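Teaching by Demonstration
Course handout, week 4
Prepared by Geum-ok Yang. Lab supervisor: Seren Probert

Please read this handout before the Wednesday lab. The lab starts at 14:00 and the door is closed at 14:10, so come in time. You need the notebook from last week, because we continue the same table of errors.

1. What we mean by a demonstration

A demonstration is one complete execution of a task, made by a person, and recorded together with the state of the robot. It has a beginning, an end and a label. If you stop in the middle to ask your partner something, the recording still continues, and the robot will learn that stopping in the middle belongs to the task. Students often forget this in the first session.

In this course we use two ways to give a demonstration.

Guiding by hand. You hold the arm near the wrist and move it through the task. The motors are set to compensate the weight, so the arm feels light, but there is still some friction in the joints. You feel the contact directly, and this is the main advantage. The disadvantage is that your own hands and sleeves are in the view of the wrist camera. The fingers are also difficult to guide by hand, and most students close them with the foot pedal.

Remote control. You sit at the operator desk and move the Dotley handle. The arm follows your hand with a small delay. The pictures recorded by the camera are clean, since no person is near the robot. But you do not feel the contact, and you must judge it with your eyes. Beginners press too hard.

2. Which one to choose

There is no general rule. Consider where the difficulty of the task is. If it is in the force, as in pushing a tight lid, guiding by hand gives better data. If it is in the seeing, as in finding an object in a full container, remote control is usually preferable. For tasks with both difficulties, last year's groups tried to mix the two kinds of demonstration in one data set. The results were poor when the speeds were very different. If you want to mix, compare the durations first.

An illustration from the February project: one group recorded 38 demonstrations by hand and 72 by remote control of the same placing task. The remote ones were slower, and the operators made long pauses above the object before they went down. The trained policy copied the pauses. After the group removed the pauses longer than two seconds, 53 of the remote demonstrations were kept without other change and the rest were recorded again.

3. The start pose

Every demonstration must begin from a start pose in which the hand is open and does not touch anything. The fingertips should point at the work area from a short distance. We ask for this for two reasons. First, the controller sets the force reading to zero at the start, and if a finger is already pressing on the surface, all later readings are wrong. Second, the first camera picture tells the policy where it is. When the fingertips and a part of the surface are both in view, the policy has something to compare.

Do not use exactly the same start pose each time. Move the hand a little to the left or right, and turn the wrist by a few degrees. A policy trained from only one pose will work from only one pose.

4. The wrist camera

The camera looks along the hand, so you see the fingers from behind. Please note these points:

The arm itself covers a part of the view. The covered part changes when the elbow moves. Do not plan a task in which the important object stays behind the arm.

Glossy plastic gives reflections. On a glossy surface it is hard to see how far the fingertips are from it. Go down slowly for the last part of the movement and watch the fingertip, not the middle of the hand.

Thin plastic bags change their shape at every touch. Two demonstrations with a bag will never look the same, so you need more of them than with a rigid object.

5. Procedure for the lab

Work in pairs. One person is the operator and the other one keeps the log. Change places after each block.

a) Check that the emergency button is released and that the Kakow recorder shows a green light.
b) Bring the hand to the start pose and wait until the reading is stable.
c) Say "start" aloud, then begin.
d) Execute the task with one even speed.
e) Open the hand, go back up, and say "end".
f) Write in the log: number, operator, method, success or failure, remark.

Failures are kept. Do not delete them, only mark them. We will use them in week 6.

6. To hand in

Each pair hands in 23 demonstrations with the log, and one page of text. In the text, compare two of your own demonstrations of the same task and explain which one you would give to the robot. Late work is accepted until the next lab, with one point less.

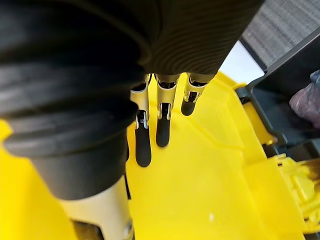

Figure 1. Open hand over a yellow plastic surface, seen from the wrist camera. Compare with section 3.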